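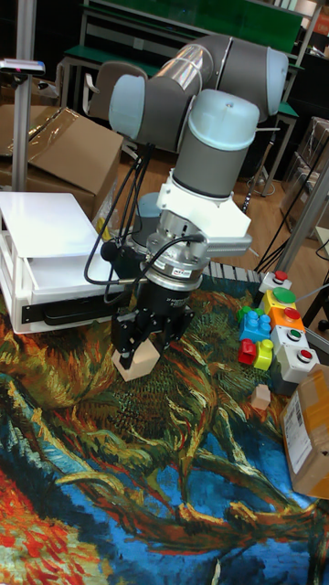
Minutes, templates meeting, January

Present: Yayra Korletey (chair), Abdul-Rahman Asante (notes), Abubakari, two from sales, one from support by phone, dropped off twice.
Apologies: finance. Again.

Started late, room double booked, moved upstairs.

1. Last minutes
Agreed. One correction, the onboarding deck is owned by HR and not by sales, Abdul-Rahman had it the wrong way round. Fixed in the shared copy.

2. Slide template refresh
Yayra went through the new master. Four layouts kept from the old set: title, two-column, timeline, closing. The rest go to archive, not deleted, people still have old proposals that link to them.
Long talk about the timeline layout. Sales want more stages on it, Yayra says anything past 7 stages and the text goes too small to read from the back. Left at 7. If you need more, use a second slide.
Colours: the dark blue stays. The orange is out, prints brown on the upstairs printer and clients have commented. Replacement is the teal from the Wotora proposal, which everyone seemed to like or at least didn't argue with.
Fonts: no change. Please stop pasting in from Word without clearing the formatting, support found a deck with three sorts of bullet on one page.
ACTION: Yayra to put final master in shared folder, old one renamed with ARCHIVE at the front.

3. Payroll and HR process charts
Abubakari has redrawn the leave request chart. Much clearer. The box saying "manager reviews" now has an arrow out of it for when the manager is away, which was missing and was why requests sat there over Christmas.
Expenses chart not started, waiting on finance to say which system the receipts go into. Asked in the last two meetings as well. Yayra will go and stand by their desk.
Question from support, do the charts have to be in slides at all, could they be a plain page people can search. Good point, no answer today. Carry to next time.
ACTION: Abubakari to send leave chart round for comments. ACTION: Yayra, finance.

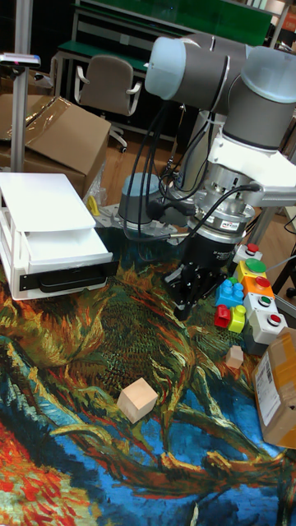

Templates & Presentations Group | Business Support

4. Grollar licence
Renewal is coming up. We pay for the icon library and the chart add-in together, hardly anyone uses the add-in. Abdul-Rahman asked if we can drop it and keep the icons. Supplier says yes but only at renewal, so needs deciding before then.
Sales said they do use it, one of them anyway, for the quarterly figures. Could share a single seat. Abdul-Rahman to check if sharing is allowed under the terms, probaly isn't.
ACTION: Abdul-Rahman, check terms, get price for icons only.

5. Sisell pitch
Went out with an old logo on the last slide. Client didn't mention it but still. Came from somebody's own saved copy of the deck. Reminder to all, always start from the shared folder, never from your desktop, never from an old email.
Sales asked for a short checklist before anything goes out. Yayra suggested logo, date, client name spelt right, page numbers, speaker notes taken out. The notes one is important, see last year.
Agreed to put it on the first page of the master as a hidden slide. Some doubt whether anyone will look at a hidden slide. Try it for a bit.
ACTION: Abubakari to write it up, keep it short.

6. Training
Last session ran well over 2 hours, too long, people drifted off after the break. Next one split in half, basics in the morning and charts after lunch. You can come to just one.
Sign-up sheet goes round by email. Bring your own laptop and check the charger, the room only has 4 sockets.
New starters should do the basics one in their first month, HR to add to the induction list.
ACTION: Abdul-Rahman to book room and send sheet.

7. AOB
Stock photos: please use the paid folder only. Ask if not sure.
File names, still a mess. "final_final_v3" is not a name. Suggested client, topic, month. No vote, Yayra will write somthing down and send it out.
Support asked for a bigger print of the style guide for the wall by the kitchen. Yes, fine.

Next meeting: same time next month, 10.30, downstairs if we can get it. Finance please come.

Closed 11.50.

Notes AA, any corrections to me before the next one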